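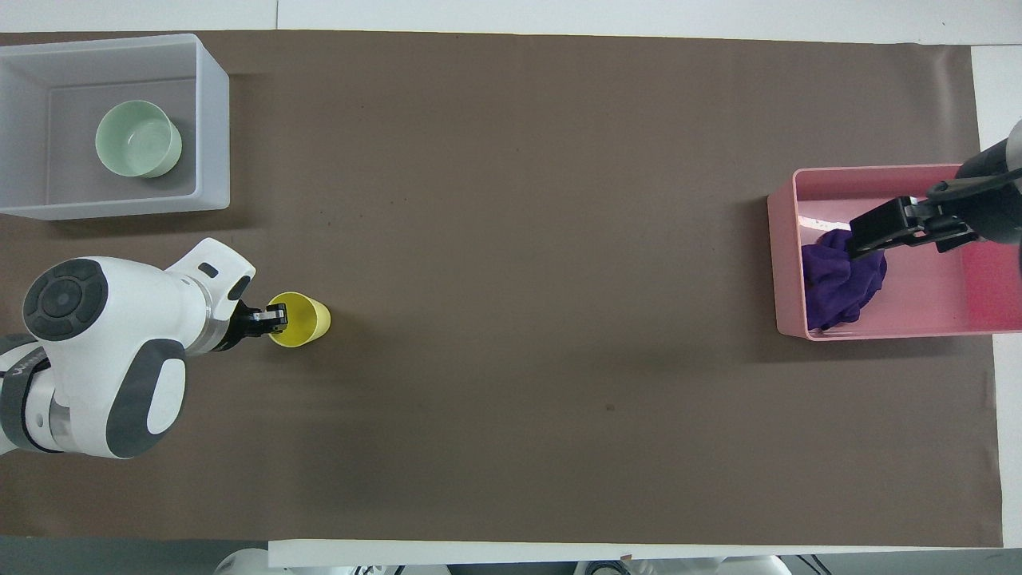
Ticket: brown paper cover moves and wrinkles on the sorting table

By Gerardo Manalo, July
2 min read

Product: Givitz paper roll, 60 cm wide
Place: dish sorting table, Flatidham
Status: open, waiting for second week of use

Problem
We cover the white tabletop with one long sheet of brown paper before we sort the small dishes into the bins. The paper stays flat in the morning. After lunch it has creases in the middle and the left end slides toward the edge. A light cup, like the yellow one, can lean when it stands on a crease.

What I tried
9:20 - Cut a new sheet, 120 cm. It was too long and the end hung down, so each person who passed pulled it a little.
9:45 - Cut again to 108 cm. Better. The sheet ends on the table now.
10:30 - Put tape on the two short sides only. The middle still came up when I pushed the white translucent bin across it.
11:15 - Lifted the bin with the mint green bowl inside and put it down again in the upper left corner, without pushing. No new crease.
14:00 - Tape also on the long side near the bins. The sheet did not move until closing.

Reply from Liveo support
They asked if the roll was stored standing. Yes, it was. They advise to lay it down for one night and to cut the sheet the evening before, so the curl can relax.

My notes
I wrote to Villca also, because they sell a thicker paper, but I have no answer yet. The purple cloth is good for wiping the paper when it is dusty - please use it dry, a wet cloth makes the wrinkles worse. Do not put tape on the bins.

Next step: cut tonight, tape three sides, check again at 14:00.

Last updated: July, 17:40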